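Archives > Small Stores and Work Tables > May > Message 827

Subject: Re: Row order at the back of the table, and loose elastic bands
To: small-stores list
From: Brumisby Household Stores Office

Dear colleagues,

This message replies to the questions received on the section of the Brumisby table guide that deals with small containers. The section covers the row of containers at the back of a work table, the white surface in front of it, and the handling of elastic bands and similar small goods. It applies to all tables used for sorting, bundling and repacking.

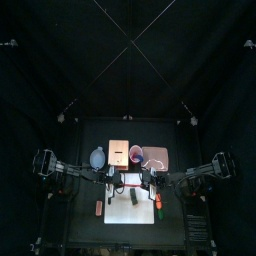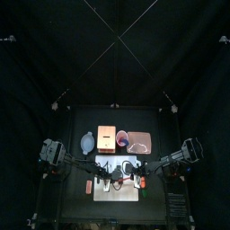
Four items in a row at the back, white work surface in front.

Marnstead wrote:

> We have read the draft section and support most of it. Our sorting room has used a back row for some time and we would not want to return to containers placed wherever there is space. We do have some difficulty with the wording, however, and would be grateful for a ruling before the section is printed.
>
> First, the draft says that the row must be kept "in order," but it does not say what the order is. Our morning and afternoon staff have each settled on a different one. The morning staff put the tallest container at the left. The afternoon staff put the bowl there. Both groups believe they are following the guide.
>
> Second, the draft permits a slotted box in the row. We have one and we like it for tokens and spare keys. The trouble is that elastic bands are pushed through the slot at the end of a shift, and the box then has to be opened and emptied before anything else can be found. Is a slotted box meant for bands at all?
>
> Third, we would like to know whether a cup may have something standing in it while it is in the row. Our reading is that every container must be emptied at the close of work. This seems excessive for a cup that holds the same thing every day.
>
> Last, the draft says nothing about testing bands before they are used. We go through a great many. Our last stock return listed 3,024, and some of those had been in a drawer long enough to have gone sticky. We suggest a sentence or two.

The office thanks Marnstead for a careful reading. The points are taken below in the same sequence. Where the answer changes the text of the guide, the new wording is given in full.

1. Order of the row

The draft was unclear and will be corrected. It was never the intention of this office to set one order for every table, as the containers differ from one room to the next and some rooms have replaced theirs piecemeal. What the guide requires is that each table have a single order, that the order be written down, and that every shift use it.

The new wording is as follows:

"Containers shall stand in one row along the far side of the table. The order of the row shall be decided by the room, recorded on the table card, and kept the same for all shifts. A room may change its order at the start of a month."

For rooms that have no settled preference, we recommend an open bowl at the left, a box next to it, then a cup, with any flat tray at the right. The arrangement has worked well at Brumisby. It is a recommendation only, and rooms where most of the staff are left-handed may prefer to reverse it. Marnstead is asked to bring its two shifts together and choose one. The office has no view as to which.

On the matter of height, we would note that a tall container should not stand directly in front of a lower one. In a single row this does not arise. It arises when a second row is allowed to form, and a second row is not permitted under the guide. If there are more containers than the back of the table will hold, the remainder belong on the shelf.

2. Slotted boxes

A slotted box may stand in the row. It is not to be used for elastic bands. The slot is convenient for small, stiff, flat items such as tokens, coins and labels. Bands catch on the edge of a slot, and once inside they tangle with whatever is already there.

The new wording is as follows:

"A box with a slot in the top shall be used for flat, rigid items only. Bands, string, thread and ties shall be kept in an open container."

Sowerby raised a related point off the list, asking whether the lid or base of such a box should be left unfastened during the day. It should be fastened. Rooms that find themselves opening the box more than once in a shift should consider whether its contents would be better kept in the bowl.

Wooden boxes are to be wiped with a dry cloth only. Several have come back to the stores office with the base swollen, and we are unable to repair them. Plastic bowls, cups and trays may be washed in the ordinary way, and must be fully dry before bands are put into them.

3. Cups, and what may be left in them

Marnstead's reading of the draft is correct, and on reflection the rule was too strict. A cup that always holds the same article may keep it overnight, provided the article is listed on the table card. A cup used for mixed items must still be emptied at the close of work.

The new wording is as follows:

"A container that has one listed use may remain filled. All other containers shall be emptied at the close of work and returned to their place in the row."

Staff should not stack one container inside another to save space. We have been asked whether a tray may be stood on its edge behind the row. It may not. Trays lie flat.

4. Testing and handling of bands

We accept the suggestion and will add a short passage. The office consulted Plidard, where bundling is the main work of the room, and the passage below is drawn largely from their practice.

"Before use, a band shall be drawn out gently between two points over the white surface and looked at along its length. A band that shows cracks, pale patches or a sticky surface shall be discarded. A band shall not be drawn out further than the job requires. Bands shall not be drawn out toward the face or toward another person."

The reference to the white surface is deliberate. Colored bands are easier to inspect against white than against a dark table top, and a fragment that falls there is more easily found. Either a sheet or a rigid board is acceptable, provided that it lies flat and does not slide. Rooms that use paper should replace it when it becomes marked. Rooms that use a board should wipe it at midday and again at the close of work.

Bands should be kept away from windows, radiators and pipes. They should be drawn from the oldest packet first. Packets of 200 are to be opened one at a time, and the date of opening written on the packet. We recognize that this last instruction is frequently overlooked and ask supervisors to give it their attention. Old stock of the kind Marnstead describes should be thrown away and recorded as waste on the ordinary return; there is no need to ask this office first.

5. The white surface

Although Marnstead did not ask, two other rooms have written to say that the white surface tends to become a second place for storage. The guide already states that the surface is for the work in hand. We do not propose to add to that sentence. Items needed for the task may of course be placed on it while the task is being done, and they return to the row or to the shelf afterward.

The surface should be set nearer to the person working than the row is, with enough space between the two that a container can be lifted out without touching the work. Where a table is too shallow for this, the stores office can supply a smaller board on request. Requests should give the depth of the table in inches, measured from front to back.

6. Table cards

Each table is to have a card showing the order of the row, the listed use of each container, and the place where spare bands are kept. The card may be handwritten. It should be fixed to the underside of the nearest shelf or to the side of the table, and not laid on the table itself. Blank cards can be collected from the stores counter between 9 a.m. and noon.

Comments on the revised wording may be sent to the list until the end of May. Please quote the number of the paragraph concerned and keep separate subjects in separate messages. Rooms that have already printed the draft section need not destroy it, but should strike out the paragraph on row order and write in the new text by hand until printed copies arrive.

Sowerby's separate question about drawer dividers will be answered under its own subject line.

Household Stores Office
Brumisby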